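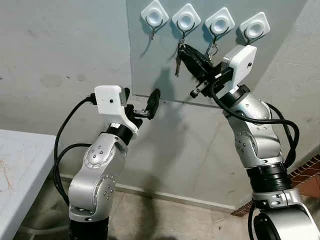
R. Chisholm
Build and Documentation, Fultside Shared Workshop
Mindum Two-Arm Station, Set-Up Guide
Document 2355, revised 11/18/22

Section 5. Key Rack: Mounting, Teaching and First Run

5.1 Scope

Section 5 covers the key rack routine only. Base mounting and cable routing are in Section 3. Gripper zeroing is in Section 4 and must be finished before any step below. The routine uses both arms, a flat panel with adhesive hooks, a table, and ordinary keys on rings.

CAUTION: Keep hands and hair out of the space between the arms whenever the drives are on. The arms can close on each other as well as on the rack.

5.2 Placing the hooks

1. Switch off the drives.
2. Wipe the panel and let it dry.
3. Mark a level line near the top of the panel.
4. Press each hook onto the line and hold it for 40 seconds. Leave enough room between hooks for an open gripper to pass.
5. Leave the hooks unloaded overnight.
6. Pull down lightly on each hook. Replace any that shifts.

NOTE: A hook may sit a little high or low without harm. Each one is taught separately, and Skilla stores its own height for it. A hook that turns on its base will cause missed rings and has to be replaced.

5.3 Teaching the hook points

1. Turn on the drives and set the speed limit to 2 in the Skilla panel.
2. Select the right arm. Open profile 71 (hang and release).
3. Jog the closed gripper, with no key in it, to a point in front of the first hook. Save as APPROACH.
4. Jog up until the fingers are level with the top of the metal hook. Save as ABOVE.
5. Jog toward the panel until a ring held in the fingers would clear the tip of the hook. Save as OVER.
6. Jog down until the ring would rest in the curve. Save as SEAT.
7. Repeat steps 3 to 6 for each remaining hook, working in one direction along the row.
8. Repeat the whole set for the left arm if both arms will hang keys.

CAUTION: The cable at each wrist needs slack at the highest ABOVE point. Check it by eye before saving. If the cable pulls straight, go back to Section 3 and reset the loop.

5.4 Hanging by the fob

Where a bunch has a plastic fob, grip the fob and let the ring lead. The fob gives the fingers a wide face. Bare rings tend to roll in the fingers and need a second grip.

1. Close on the fob from below.
2. Raise to ABOVE and wait for the keys to stop swinging. The default wait is enough for a small bunch. Raise it for anything heavier.
3. Move to OVER, then SEAT.
4. Open the fingers fully before backing away. A half-open gripper will drag the ring off the hook again.

Keep the idle arm at its own APPROACH point with the fingers open. Do not park it under the hook in use.

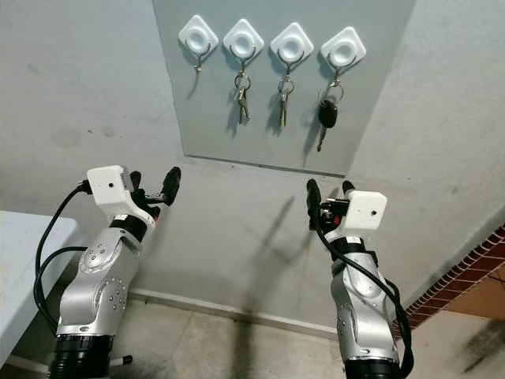
One builder in the October test group reported that the wait at ABOVE mattered more than the speed limit, and that after doubling it the rings stopped catching on the hook next door. The default has been left as it was, since small bunches do not need the longer time. The value is under Profile > Hang > Settle.

5.5 Picking from the table

1. Clear the table of everything except the keys.
2. Lay the key sets flat within reach of both grippers. Do not let the rings overlap.
3. Run FIND from the Skilla panel. Confirm that each set is listed once. If two sets are listed as one, move them apart and run FIND again.
4. Assign an arm to each set. Use the nearer arm unless the wrist would have to turn past its stop.
5. Run PICK at the same speed limit used for teaching.
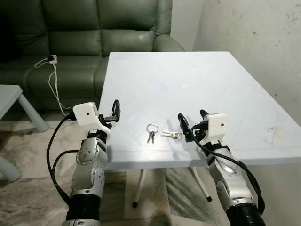 Figure 5-3. Key sets on the table, both grippers open.

NOTE: Finger height over the table is set in 4.6. If the tips scrape the top, stop and repeat 4.6. Do not correct it in the PICK profile, as the offset will carry over to the hook points.

5.6 Faults

Ring lands in front of the hook: OVER is too far from the panel. Teach it again.
Hook bends or lifts: SEAT is too low. Stop the run and replace the hook.
Key drops during the raise: check the finger pads for dust, then check the grip force in 4.4.
FIND lists nothing: glare on the tabletop. Move the lamp or close the blind.

Save the finished profile under a new name. Updates to Skilla overwrite 71.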